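Skistine Realty is hiring: part-time listings and research assistant
Posted February 16, 2018

I run a small real estate office on the second floor of the Desix building, over the tax preparer, and I need help. We are 4 agents, one very old printer and a lot of phone calls. January was busier than any January I can remember, and I spent most of it typing square footage into forms at ten at night. So I'm hiring!

The job is part time to start, mornings preferred. You would be putting new listings into the system, checking them against the county records, calling owners about missing paperwork and keeping our open house calendar straight. You'd also be helping me with the neighborhood price sheet, a one-page summary I mail out to 2257 households every quarter. I love that sheet and I am always behind on it.

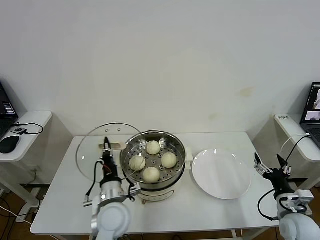 The price sheet is the part I'd most like to hand over. It means pulling closed sales for the Flonora side of town and the older streets by the river, throwing out the ones that don't belong (family transfers, foreclosures sold at auction) and working out a median. If you can use a spreadsheet without getting mad at it, you can do this. I'll sit with you for the first one.

You don't need a real estate license. If you want one later, I'll pay for the course after six months with us – that's in the offer letter, so you won't have to remind me. I do need you to spell street names right and to be okay on the phone with people who are in the middle of moving and may be a little short with you.

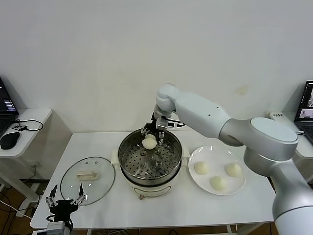
A reader of our newsletter wrote in to ask whether the job could be done from home, and said she'd apply tonight if it could. Two mornings a week, yes, once you know the system. The rest I'd like you here, because the paper files are here and the agents will want to hand you things.

She also wanted to know about weekends. We hold open houses on weekends, but the agents run those. You'd only be asked to work one if you said you wanted the hours.

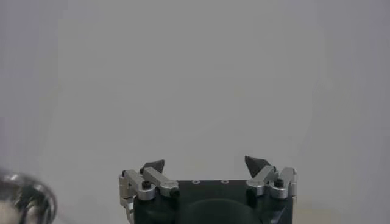

Skistine Realty, now hiring

Pay is hourly and depends on experience. I'll tell you the rate on our first call so you're not guessing. There is a $200 bonus after your first full quarter, paid when the price sheet goes to the printer. Parking is free behind the building. The bus stops at the corner too, if you'd sooner not fight the ramp traffic.

One more thing on experience. Title company, mortgage office, property management, apartment leasing, all good. So is running the front desk at a dentist. I sold shoes before I sold houses, and I wouldn't have hired me on paper.

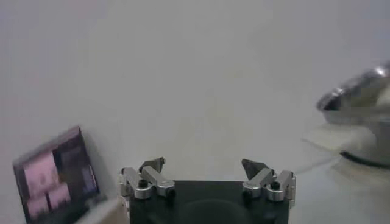 To apply, send a resume and a few lines about yourself to the office, or drop them off at 41 Desix Street, upstairs, door on the left. Please put "listings assistant" at the top so it doesn't end up in the pile with the contractor bids. I read everything myself and I'll answer everybody, even if it takes me a week or so.

– Stankevičius, broker and owner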